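Vamby Folding Cell — Set-up and Care Guide
Section 3: Arm Check and Cloth Run

Maintained by Bohdana Pavliuk, Onwood

3 comments | 2 shares

Read Section 2 (Mounting and Wiring) first. The steps below assume that both arms are fixed to the front rail and that the enclosure panels are in place. Repeat the whole section after replacing a servo, a gripper jaw or a wrist cable.

3.1 Before power

1. Switch off the supply and wait for the lights on the arm boards to go out.
2. Try each mounting plate by hand. If a plate moves on the rail, tighten its screws in a cross pattern, a little at a time.
3. Follow each arm cable from the shoulder joint to the wrist. The loop must be long enough for full reach and must not pass between the jaws at any point.
4. Look at the wires running down from each base to its board. Reseat any connector that is not fully home.
5. Wipe the floor panel with a dry cloth. Do not use solvent on the printed surface.

CAUTION: The arms drop when power is removed. Support the forearm before switching off with an arm raised.

3.2 Homing

1. Clear the middle of the floor.
2. Switch on and start the Tkachuk control program. If it does not find the arms, check that the port is set to 2089.
3. Home the left arm, then the right. Never home both together — the forearms share the space above the center of the floor.
4. Open and close each gripper fully. Listen for clicking, which points to a worn servo gear.
5. Save the home positions under a new name. Keep the old file until the cloth run has passed.

3.3 Cloth run

The cloth run checks reach, grip and clearance in one pass. Use a light cloth with a clear print, so that slipping shows up easily on the wrist view. Baskets and spare garments may stay in the back corners if they are outside the reach of both arms.

1. Place the cloth on the floor midway between the two arms.
2. Start the run at low speed and keep one hand near the stop switch.
3. Watch the gap between the grippers as one arm takes hold of the cloth.

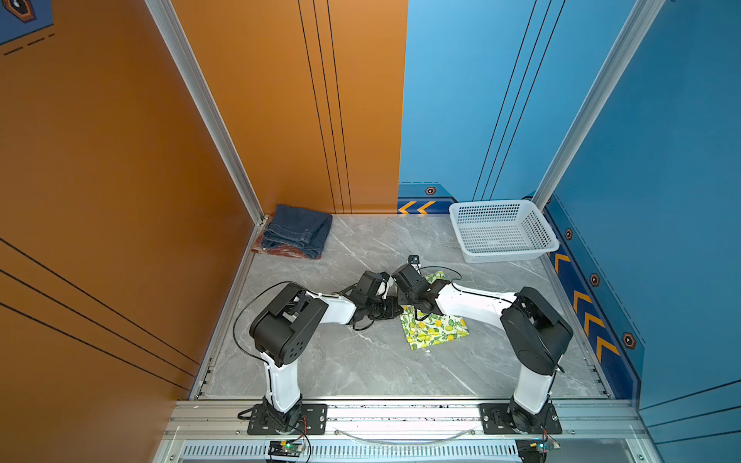 Fig. 3-1. Cloth run, right gripper holding the fabric. Basket and folded jeans at the back corners.

4. If the grippers touch, stop the run and go back to 3.2. Do not correct the gap by bending a jaw.
5. Let the run finish, then repeat it with the other arm leading.

NOTE: The sensor unit behind the work area has a short cable. Do not pull it forward to make room for a larger cloth.

3.4 Checking the jaws from the wrist view

1. Open the gripper and stop the arm above the floor, near the hem of the cloth.
2. Bring up the wrist view. Both fingers should come in from the bottom edge, with their tips in sight.
3. Compare the two tips for wear. Replace jaws as a pair.

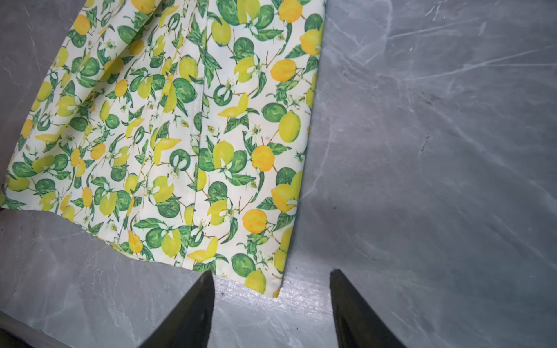 Fig. 3-2. Wrist view with fingers apart. Left tip close to the hem, right tip on bare floor.

4. Check that the hem stands out clearly from the floor. Veining in the floor print can confuse edge detection under strong light. Lower the lamp one step if bright patches appear between the fingers.
5. Log the result and the date in the cell book.

CAUTION: Cut power before touching the jaws. A stalled servo may move again without warning.

Related
- Section 2: Mounting and Wiring
- Section 4: Replacing a Wrist Servo
- Ellska jaw sets: fitting notes
- Vamby change log, January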